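小东西住在哪里

纽扣、邮票、螺丝、旧钥匙，还有那些说不上名字又舍不得扔的零碎。一篇关于分格、抽屉和饼干盒的闲话。

我外婆有一只装纽扣的铁皮饼干盒，盖子上印着一对骑马的男女，男的脸已经磨没了，女的还剩半顶帽子。小时候我最喜欢的事情，就是趁她午睡的时候把盒子抱到床上，整个儿倒出来，哗啦一声，满床都是扣子。外婆总会醒，可她从来不骂人，只是翻个身，说一句“待会儿自己捡回去，别漏了那颗蓝的”。那颗蓝的是她结婚那年一件大衣上的，大衣早就改成了我舅舅的棉袄，棉袄又改成了什么，谁也说不清了，扣子倒一直留着。

前年搬家，我把这只盒子也带了过来。装修师傅帮我搬箱子的时候晃了两下，问里面是什么，我说扣子，他“哦”了一声，又说他家里也有一盒，是他妈妈的，里头除了扣子还有两枚顶针和一截粉笔。我们两个就站在还没装灯的客厅里，说了好一会儿扣子。后来我跟别人提起这件事，发现几乎家家都有这么一个盒子，有的装月饼，有的装曲奇，有的原来装茶叶，里面的东西却大同小异：针线、扣子、按扣、一两把不知道开什么锁的钥匙、一小包干燥剂。

这篇文章本来只想写扣子，写着写着就收不住了。扣子后面牵着螺丝，螺丝后面牵着鱼钩，鱼钩后面又牵着邮票、印章、种子和珠子。凡是比拇指小的东西，人们好像都为它们的住处操过心。

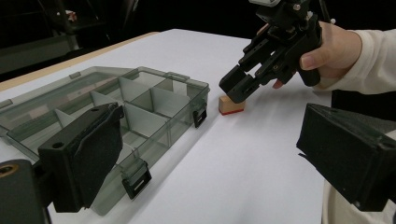

半透明的带盖分格盒，隔板隔着盖子也看得见。

从一锅粥到一人一间

饼干盒的住法是大杂院，谁挨着谁全凭运气。外婆找一颗衬衫扣，要用手在里面搅好几圈，像淘米一样，听着那个声音，一边搅一边跟我讲这颗是哪里来的，那颗又是谁的。找东西慢，可也正因为慢，顺带把好些旧事翻了一遍。

我妈妈是另一派。她在卫生院的药房工作了大半辈子，见不得东西混着放。家里的螺丝按长短分，橡皮筋按粗细分，连过年剩下的红包也分成新的、折过角的和写过名字又涂掉的。她用的是中药柜那一套思路，一个格子住一户人家，门口最好再贴张条子。我小时候总觉得她小题大做，直到自己有了孩子，在一个下雨的晚上趴在沙发底下找积木里那块最小的黄色零件，才忽然很想念她的那些条子。

说到中药柜，老一点的药铺里都有那么一面墙，小抽屉密密麻麻，每只抽屉里往往还分前后几格。常用的放在手边，轻而蓬松的放高处，重的放低处，气味冲的离别家远一点。抓药的师傅背对着柜子也能伸手拉对抽屉，这份本事我一直佩服得很。我妈妈说那是练出来的，她刚上班的时候每天下班都要站在柜子前面背一遍，背到后来做梦都在开抽屉，有一回还在梦里把甘草和黄芪放反了，急得坐了起来。

西边的活字工人也有类似的学问。排字盘里各个格子大小不一，用得多的字母住大间，用得少的住小间，位置也照着手的习惯来安排。中文的活字就更热闹了，字那么多，一间屋子四面都是架子，拣字的人一天要走不少路。一位退休的拣字师傅告诉我，他刚学徒那阵子最怕碰上写矿物的稿子，全是生僻的石字旁，都住在最角落那一架，他管那一架叫“采石场”。

Gomport的抽屉墙

去年六月，我在Gomport住过一阵子。这是个风很大的小港，从前靠修船和织网过日子，如今游客比渔民多，码头边上尽是卖冰淇淋和明信片的。朋友叮嘱我一定要去看看Aidoo，一家卖纽扣和缝纫零件的老铺子，在鱼市后面那条上坡的巷子里，门脸窄得很，走过去三回有两回会错过。

铺主叫Edivaldo Vasconcelos，个子高，讲话轻，围裙口袋里总插着一把软尺。他在这铺子里干了30年，最早是给从前的老板娘看店，后来老板娘回山里养老，就把铺子连同一整面抽屉墙让给了他。那面墙从地板顶到天花板，靠一架带滑轮的梯子上下，抽屉一共1,436只。这个数字是他自己数的，因为税务上要登记家具，他便老老实实地数了两个晚上，第二个晚上数出来和第一个晚上不一样，又数了第三遍。

“登记的人问我，抽屉为什么要一只一只算，写‘柜子一面’不就好了？”他讲起这件事还有点不好意思，“可是我已经数完了。”

抽屉外面都缝着样品，一颗扣子就是一块门牌。他说店里的扣子有3,000种，贝壳的、角质的、玻璃的、包布的、压了锚形花纹给水手外套用的。客人多半拿着一件缺了扣子的衣服来，他接过去，先不看抽屉，把衣服翻到里面摸一摸布料，再眯起眼睛看剩下的那几颗，然后爬上梯子。有时候一下就拿对了，有时候要在梯子上站很久，客人在下面仰着头，也不催。我在店里坐了一个下午，喝了他三杯加了太多糖的咖啡，看他给一位老先生配一颗棕色的大衣扣。老先生挑了又挑，最后买走了两颗，说另一颗留着备用，出门的时候把纸袋小心地折好放进内侧口袋，还用手按了按。

我问他有没有想过换成塑料盒子，轻便，也透明，一眼就看见里面是什么。他说仓库里早就用上了，是从Trandell那边的批发商订的，新到的货先住那里，等卖熟了再往墙上搬。“盒子很好，”他想了想又说，“只是梯子用不上了，我会胖的。”

透明的好处

木抽屉好看归好看，轮到家里用，多数人还是会选塑料分格盒。钓鱼的人大概是最早离不开它的一群。我有个表哥，结婚时什么都肯让步，唯独阳台上那一摞渔具盒谁也不许动。亮片、铅坠、转环、浮漂，各归各的格子。每年开春前他都要拿出来擦一遍，把生了锈的鱼钩挑掉，再照着新一年的打算重新排一回。表嫂说他排盒子的时间比钓鱼的时间还长，他也不反驳。

后来我认识的做串珠的、修表的、玩模型的、给孩子补习手工课的，差不多都走到了这一步。挑盒子的门道说起来琐碎，可是吃过亏的人都愿意多讲两句。先看盖子，合上以后隔板和盖子之间若是有缝，小珠子会在你下楼梯的时候悄悄串门，到家一打开，红的绿的全在一处。再看隔板能不能拆。能拆的灵活，今天放长的明天放方的都行，坏处是时间久了会松；固定的结实，可总有那么一两格，怎么安排都差一点点。还有底部的转角，带一点弧度的好取东西，手指一抹就上来了，直角的要用指甲去抠，抠平头小螺丝的时候尤其恼人。

空盒子刚买回来那一阵最叫人高兴。我自己就是这样，洗干净晾好了摆在桌上，迟迟不往里放，先在脑子里搬好几遍家。别针住左边，曲别针住右边，图钉单独一间，免得扎手。真放起来又全变了卦，图钉比想的多，别针比想的少，还冒出来一把小时候的弹珠，哪一间都嫌矮。
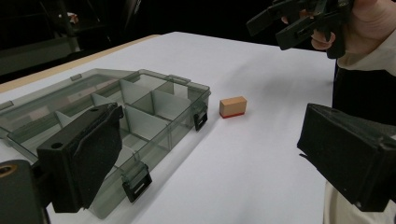 印章的麻烦

要说难伺候的住客，我会把票投给印章。

扣子扁，螺丝直，都还算守规矩。印章高矮胖瘦什么都有，又有正反之分。朝上放，看得见图案，印面容易落灰；朝下放，印面干净了，可要找哪一枚就得挨个翻起来看。我有段时间迷上写手帐，跟着一群年轻朋友收木柄的橡皮章，有日期的、有小猫的、有一枚刻着“今日无事”，用得最多，印面都糊了。起初我把它们全放在一只藤篮里，好看是好看，只是每次想盖那只小猫，都要先认识一遍篮子里所有的邻居。

读书会里一位教小学的朋友给我出了主意。她班上的奖励章有一大堆，写“真棒”的、写“再检查一遍”的、写“妈妈已阅”的（这一枚丢过两次，两次都在同一个男孩的笔袋里找到）。她的办法是在每枚章的顶上再盖一遍自己的图案，等于给它戴顶写了名字的帽子，然后印面朝下，一格一枚。我照着做了，花掉一个晚上和半盒印泥，手指头蓝了好几天，从此那只小猫随叫随到。

老一辈对印章的讲究更多。我外公有一方石头章，平日住在一只填了棉花的锦盒里，盒子又住在书桌中间的抽屉，抽屉再上一道锁。领挂号信的时候才请出来，哈一口气，按下去，稍稍转一转腕子，再慢慢抬起。他走了以后，我们翻遍屋子也没找到钥匙，最后是舅舅把抽屉底板卸了下来。章还好好的，棉花已经黄了，旁边整整齐齐码着几十年的挂号信回执，用一根细麻绳捆着，绳结打得很漂亮。
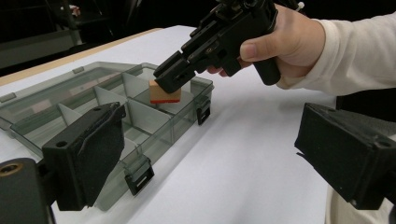 搬家的学问，从一粒种子说起

再往小里走，就到了种子。

我家楼上的邻居在顶楼种菜，种子都是自己留的，番茄、紫苏、矮脚的四季豆，还有一种叫Plorkia的观赏南瓜，名字是网上那位换种子的朋友起的，结出来的瓜疙疙瘩瘩，像一只生气的拳头。她的种子从前装在信封里，信封夹在旧挂历里，夹到第几月就表示第几月下种。这法子我觉得聪明极了，可惜有一年挂历被她先生当废纸卖掉了，那年春天顶楼只长出了去年自己掉在地里的几棵紫苏。

如今她也改用分格盒，30格，每格垫一小片纸，写上品种和采收的年份。她说最费神的是决定谁跟谁做邻居。紫苏的种子细，开盖时手一抖就飞到隔壁去，所以它旁边只能住豆子，豆子大，混进去也挑得出来。两种番茄绝对不能挨着，混了就真的神仙也认不出，只好等它结果。有一年她就这么等过，盼的是黄的小番茄，等来了一畦红的大番茄，分给整栋楼吃了两个星期，我家也领到一袋，做汤特别好。

我问她种子换了住处，会不会有什么不习惯。她笑我，说种子怕潮怕热，别的倒没什么脾气，不习惯的是她自己。她还是会在换挂历的那几天想起要下种，走到墙边掀起来看一看，明明知道后面没有信封了。

那颗蓝的

写这篇文章的时候，我终于下决心整理外婆的饼干盒。倒出来的声音和小时候一模一样，女儿从房间里跑出来问是不是下冰雹。我们俩坐在地板上，先按颜色分，分到一半觉得应该按大小，又推倒重来。她坚持要给有四个孔的和有两个孔的分家，理由是四个孔的看起来比较像猪鼻子的亲戚，我觉得两个孔的才像，为此争了一阵。

分好的扣子住进了新买的格子里，合上盖子一晃，声音碎碎的，小了许多。女儿听了听，说没有原来的好听，又问能不能倒回去。我们商量了半天，最后常用的白衬衫扣和黑裤扣留在格子里，其余的统统回了饼干盒，盖子上那半顶帽子还是那半顶帽子。

蓝的那颗也在里面。女儿捡起来对着灯看了一会儿，发现背面刻着一行很小的字，我看了三十多年都没有看见过。字太小，又磨过，我们拿来放大镜也只认出中间两个字母。等天气再冷一点，我打算把它包好了寄到Gomport去，请Edivaldo从梯子上下来，帮我瞧瞧。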